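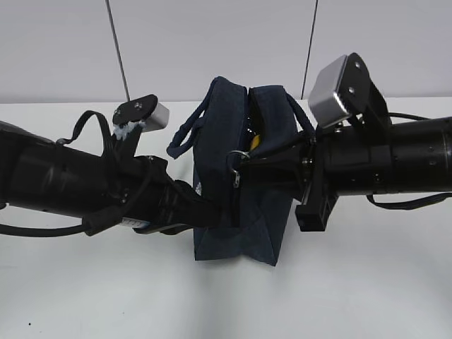
Navy fabric bag, upright on a white tabletop.

Steltcombe Community Help: Sightings and Footage

Question
I have been asked by the Drodska observers' group to give a written opinion on a night video of a bright disc over the Tapsell reservoir. The copy I received runs for 100 seconds and was sent through a messaging service. May I state that it shows no digital manipulation? The disc vanishes and returns 3 times.
Orla Cronin

Answer 1 (accepted)
A statement of that kind should not be issued on the basis of a forwarded copy. Messaging services compress video again and usually remove the recording details. Please request the original file from the witness, together with the model of the phone and the direction in which it was pointed.

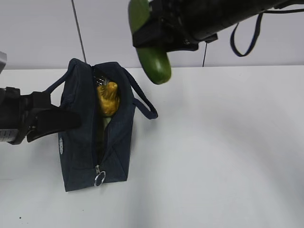
Once the original is available, step through each disappearance one picture at a time. A light that goes out between two pictures while the stars near it remain steady deserves a separate note. Compression can also erase a faint light entirely, and your report should say so. The suggested wording is "no signs of editing were found in the copy supplied."
Aroha Bolger

Answer 2
Members may wish to run the file through Cetumance. It gave me a score of 6 on a clip from May. I am not certain what the scale is.

Answer 3
It is a drone. Reports over 2,000 words are not accepted by the group in any case.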